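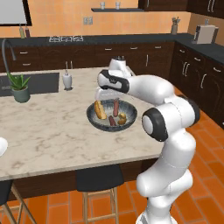 Step 3. Set up the pan task

Open the kitchen scene in Vitale and load the pan layout. The frying pan goes near the middle of the island, within easy reach of the arm. Put the bun and the sausages inside it. The bun stays on the left for the first batch. You will move it later.

Check the arm before you record anything. The gripper should be able to come straight down over the pan with the fingers clear of the rim. If the wrist runs into a joint limit on the way down, move the base and try again. Don't move the pan, or your later batches won't match.

Step 4. Record the first demos

Press R to start and R again to stop. Each demo is one pick: lower the hand over a sausage, close the fingers, lift, and hold for a second. Drive slowly near the food. Quick corrections at the last moment show up as jitter in the trained policy and are hard to filter out afterward.

An upright sausage is the easier target. One that lies on the floor of the pan needs a turned wrist. Record both, and tag them "upright" and "flat" in the notes field.

Keep your failed picks. Tag them "miss" and leave them in the folder. Step 6 covers what to do with them.

Step 5. Change the layout

After each batch, shuffle the food with the Scatter button and let the physics settle before you start again. If an item ends up outside the pan, reset and scatter again.

Our first set had 242 demos and the bun was on the left in every one. The policy reached for the right half of the pan no matter what was there. Fiorella Amato redid the set with the bun in different places and got a usable result from 145.

Change the lighting and wall color too, but only after you have one clean batch with the defaults.

Step 6. Sort and export

Run the Dillix checker on the folder. It flags demos with dropped frames, missing tags or a gripper that never closed. Look at the flagged ones yourself before deleting any. In our November set it flagged 734 and most only needed a tag.

Move the misses to a separate folder. They are no use for plain imitation, but you will want them for the success classifier in part two.

Export at the default rate. A folder can hold up to 4000 demos, and past that you have to split it by hand.

Next: Step 7, Training a first policy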